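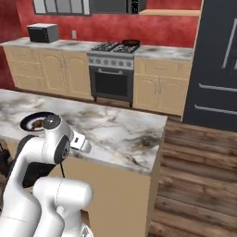 티켓 242: 렌더링 서버 야간 작업 중단
제품: Camotier 라이선스 서버
접수: Fenna Bosman
담당: Maarten Hermans
상태: 종료(일단은)

증상
밤마다 렌더링 대기열이 멈춤. 오류 메시지는 "알 수 없는 오류". 성의가 느껴진다. 아침에 출근하면 대기열은 그대로고 서버 팬만 열심히 돈다.

10월부터 시도한 것
- 재부팅. 하루 괜찮았음.
- 다시 재부팅. 반나절 괜찮았음.
- Drosteck 지원팀 문의. 재부팅을 권함.

12월 20일 메모 (Hermans)
로그를 처음부터 읽었다. 작업이 죽는 시각이 매번 새벽 3시로 똑같다. 백업 스크립트가 도는 시각이다. 스크립트 작성자는 나였다. 주석에 "임시"라고 적혀 있다.
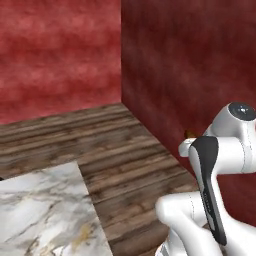 백업이 시작되면 공유 폴더가 잠기고, 라이선스 서버는 600초를 기다리다가 조용히 세션을 버린다. 대기 시간을 늘려 봤지만 설정 파일이 두 군데 있었고, 내가 고친 쪽은 아무도 읽지 않는 파일이었다. 진짜 파일은 Ostum이라는 폴더에 있다. 폴더 이름의 유래는 문서에 없고, 문서도 없다.

조치
백업을 저녁으로 옮기고 잠금 옵션을 껐다. 안 쓰는 설정 파일은 지웠다가, 지우니 서비스가 안 떠서 되살렸다. 읽지는 않지만 있어야 하는 모양이다.

확인 (Bosman)
이틀 밤 연속 정상. 거의 600개 작업이 다 끝나 있었어요. 그런데 저녁에 De Bruijn 쪽 공유 폴더가 느려졌다고 합니다. 새 티켓으로 올릴까요?

답변 (Hermans)
올려 주세요. 우선 재부팅해 보라고 전해 주시고요.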